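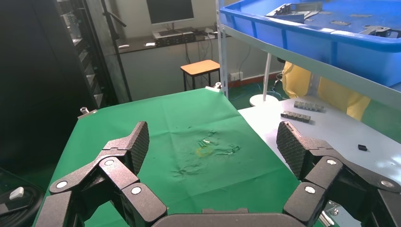
Step 2. Setting up your check-in reminders

1. Open Hidano, tap Me, then Reminders.
2. Pick a time. Evening works for most people — 30 minutes before bed is plenty.
3. Choose up to 5 mood words. You can chnage these later.
4. Add a support contact, name and cell number. Save.

Note: contacts only get a text if you tap Share.

Caution: Hidano is not a crisis line. In an emergency call 911, or call or text 988.

Stuck? Ask Sarita Jaiswal at the front desk.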